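**26th November**

I'd walked past the door next to Harms, the ironmonger's in Weven, for years before I noticed the little card in the window saying JIGSAWS LENT. That was all it said. No opening hours, no phone number. So I rang the bell, and a woman in a green cardigan opened it and said, "Large pieces or proper ones?"

I said proper ones, which seemed to be the right answer, and a fortnight later I was back with a notebook and a lemon drizzle.

She's happy to be quoted but doesn't want her name in print. "They'd all start phoning me at home," she says. "They phone me at home as it is, mind you, but they have the decency to sound guilty."

The library is two rooms up a narrow staircase. She started it 9 years ago when her aunt moved out of the big house at Vurkel and left her a wardrobe full of puzzles, mostly steam trains and harbours. She didn't much like steam trains or harbours. What she did like was the idea of getting rid of them and having something else come back.

"I thought it would be a swap," she says. "You bring me a castle, I give you some kittens. But people didn't want to part with theirs for good. They wanted to borrow mine and keep their own. So I thought, right, well, somebody's got to be the one who keeps the lot."

There are 1,157 of them now, all in a card index (she tried a computer and went back to cards within a month). It costs 99p to borrow one, for as long as you like within reason, and I asked what within reason meant.

"Well, there's a gentleman who's had a Swiss lake since April. I saw him in the bakery and he said he was still on the sky. I believe him! It's a dreadful sky."

I wanted to know about missing pieces, of course. Isn't that the first thing anyone would ask? She rolled her eyes at me, quite kindly, and cut the cake.

"Everyone thinks it's the tragedy of the thing. It's just housekeeping. You do the puzzle, you find there's a bit gone, you put a slip in the box saying where. 'One missing, left of the church, green.' Then the next person knows and they don't spend an evening under the sofa. The ones who upset me are the ones who don't put the slip in."

Does she check them when they come back? She used to. In the early days she'd make up every single puzzle that was returned, which she now thinks was a kind of madness, and her eyes were terrible by Christmas. Now she weighs them on the kitchen scales, writes the weight inside the lid and compares. It won't catch one small piece, she admits, but it catches a handful, and it once caught a teaspoon.

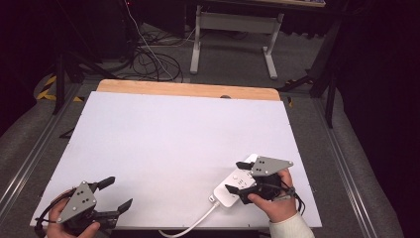
*A white board on a pale wooden tabletop.*

We got on to boards, and here I had to own up to doing mine straight on the dining table and then eating off my lap for three weeks. She was appalled. You want a board, she told me, and you want one bigger than you think, with room round the outside for the bits you haven't placed yet.

"And plain! Don't go buying one with a pattern on. White's good for dark puzzles and a horror for snow. I've got customers with one of each, a light one and a dark one, and they'll slide the whole thing across from one to the other halfway through. I wouldn't have the nerve."

Felt rolls she has no time for. She did try one, on a lovely old market scene, and when she unrolled it the fishmonger had come away from his fish.

The puzzle she's fondest of is a Golon, a make I'd never heard of. They were cut in plywood, she says, by a small firm that only lasted a few years, and there was no picture on the box, just a title. Hers is called *The Visitor*. She bought it at a house clearance and had no idea what it was going to be.

"I had all the edges done, and a lot of wallpaper, and I kept thinking, where's this visitor? There's a chair, there's a table with a bowl on it. And it's a hen. She's standing in the doorway. I laughed so much I had to go and make a cup of tea."

She lends it out, too, which surprised me. There's a waiting list, and you have to promise not to tell the next person about the hen. I pointed out that I'd be putting it in this piece. She thought about that for a bit and said the people on the list had mostly had it before anyway, and they only wanted it again for the wallpaper.

I asked whether she does many herself these days. One on the go, always, she said, never two. She doesn't sort by colour, she sorts by shape, and she does the edges last if she can stand it. (I tried this at home. I could not stand it.) Her quickest customer takes a thousand pieces back after a couple of days and wants something harder, and her slowest is the Swiss lake.

"I don't think fast is better. I had a lady who lost her husband and she took out the same cottage garden all that winter. She'd finish it, break it up, start again. I never charged her past the first time. I'd just stamp the card."

What does she need, if anyone reading fancies helping? Shelves, she said straight away. Harms let her have 34 old paint-shop brackets when they refitted downstairs and she's used every one. Boxes with sound corners would be nice as well. Please, no more harbours.

I came away with a Dutch flower market and a slip in the lid that says "two missing, both tulips". I've got it on an old drawing board that I found behind the wardrobe, and we're eating at the table again. If you want to visit, the door's the blue one to the left of Harms. Ring twice, she's usually in the back room.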